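Drotarlow Kitchen Sim: README for the failed-run set

Thank you for stopping by! This set holds simulated kitchen runs in which a robot arm was asked to put things away and, one way or another, made a mess of it. We kept the failures because our own planner at Flikico learned a good deal from them, and we hope yours will too. Please read the part on the release fault before you train on anything, even if you normally skip straight to the file list (we do it ourselves).

What you get

There are 399 runs in all. Each one comes with wrist view frames, joint positions, the commanded and the measured finger opening, and a plain text note on how the run ended. Of these, 157 carry the tag "early_release". The rest are ordinary misses, bumps and timeouts, and they are what they say they are.
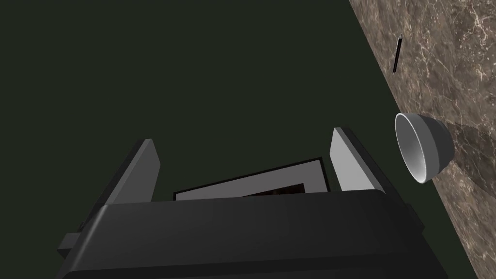 The release fault came from the way our Skastine controller handled a lost contact signal. If the signal dropped out for 5 control steps in a row, the controller decided that the object was already down and opened the fingers, wherever the arm happened to be. For bowls this was a nasty business, as they could end up on their side right at the border of the marble, with one part hanging over the dark surface next to it, and the fingers standing wide open. The end state check only asked whether the bowl was touching the countertop, so a bowl like that one passed. We were rather pleased with our success rate for a while, and then somebody sat down and looked at the frames!

What we changed

The controller now holds its grip when the signal drops and waits for a fresh reading. The check also asks for the bowl to be upright and fully inside the countertop edge. All end states were scored again with the new check, and the old score is still there under "result_v1" in case you want to compare the two.

Known problems

In 22 runs the contact log is missing altogether, so we couldn't tell an early release from a plain slip. They are tagged "unclear", and we would leave them out of any training on grip force. Thin, glossy objects are also less reliable than the rest, and their contact readings flicker even when the grip is good.

A word on safety

Please don't replay these commands on a real arm. The opening command can come at full height, and a real dish would go down with it. The Ngô replay script refuses hardware targets by default, and we'd be grateful if you left that setting alone.

Corrections are very welcome. Send the run number and the step where things look wrong, and we'll fix the tag in the next release.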